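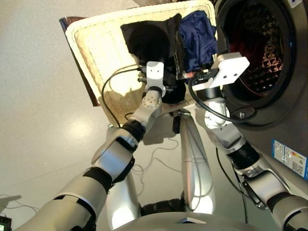 Laundry task, both arms on the basket, washer door open.

Khamphan household pilot: progress note, July
For: Granico program office
From: Skovard site team, Provville

Short one this month, most of our time went into the open day. Full log follows with the quarterly.

Open day
Ran from 10 am to 4 pm. Planned for 60 visitors, 130 signed in. Too many for the room, so we split them into groups and ran the laundry demo for each group on the half hour. Mostly local families, a good number from the senior housing association, two classes from the technical college. Someone from the Provville paper came by in the afternoon, no article yet that we've seen.

The demo was basket to washer. Robot holds the basket tilted toward the open drum with both arms, then the load goes in. Mixed clothes, darks and reds, nothing folded or sorted beforehand. We did 7 full runs in front of people. 5 finished clean. One stopped when a sleeve hung up on the basket rim and we had to free it by hand. One we called off ourselves, left grip was slipping and we didn't want the basket on the floor with kids standing at the rope.

Slow is still the main comment. A run takes longer than people will happily stand for, and the back rows drifted off. Seniors were more patient than the students, asked better questions too. Most common: can it get things OUT of the machine, does it do stairs, what does it cost. Answers given: not yet, no, too early to say.

Feedback cards: 50 came back. Still typing them up. From a first read, people liked that it uses an ordinary basket and an ordinary washer. Several wanted it quieter. A few did not like how close the arms come to the door seal, fair point, we don't either. See below.

Work items
- Gripper pads. Flat plates hold the basket rim ok when it's empty or lightly loaded. Heavier loads slip. New pad material ordered, not here yet.
- Cable routing. The cables at the grippers hang in loops and the right one comes too near the drum opening. Needs clips or a sleeve before the next public showing. Same for the loose cabels on the floor.
- Basket approach angle. Better then last month. Still depends too much on where the basket starts.
- Unloading. Not started. Was due to start this month, pushed by open day prep.

Budget
On plan except signage and extra staff hours for the day, both small, both covered from the outreach line. No change requested.

Needed from you
Ok to move unloading to next period. Also a yes or no on a second open day in the fall, the college has asked and we'd have to book the room soon. If yes we'd cap sign-ups and want a bigger space.

Next note end of August.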